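Hi all, Afroza here from the Polville drawing club. I'm looking for a few people who like doodling to come and fill small whiteboards with animals for our February kids' program. You don't have to be good at it -- I'm certainly not!

## What you'd be doing

- Drawing one animal per board in black marker, nice and bold, with plenty of fur or feathers (the little ones love copying the streaky bits).
- Leaving a bit of the board blank so the kids can add their own cheese, hat or neighbour.
- Wiping down and starting again when you hate it. I do this a lot.

Our mouse gives you the idea: round head, big ears, whiskers, a curly tail and a pinkish-red border round the lot.
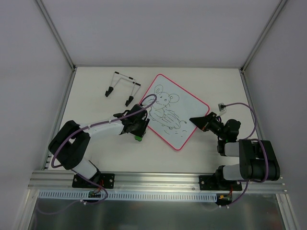
## Pay and how to join

It's $180 for the program, plus tea and whatever Jericho has baked. Markers and boards supplied, but bring your favourite colours if you're fussy. Send me a doodle of any animal, even a scrappy one, or drop it in to Lutfa at room 106.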